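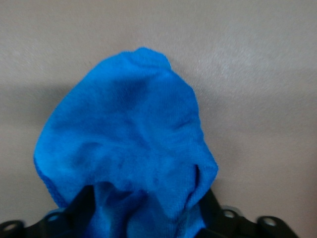 A blue microfibre cloth. Photograph: Erstead Trade Association

Visit to the Basero textile works, Wed 27 November

Members of the Association were received at the Basero works by the production manager, Vitalii Lytvynenko. The company makes cleaning cloths and towelling for hotels and hospitals and employs 700 people on two sites.

The tour began in the knitting hall, where members were issued with ear protection, and continued to the dye house. Mr Lytvynenko explained that water used in rinsing is now filtered and returned to the vats, a change introduced in April. Members asked about the cost of yarn and the length of apprenticeships, which at present is two years.

After lunch in the staff canteen the party saw the cutting and hemming room and the warehouse, which holds more than 2000 pallets. The planned visit to the laboratory was left out for lack of time.

The Association thanks Basero for its hospitality. Members wishing to join the spring visit to Comis should apply to the office in writing.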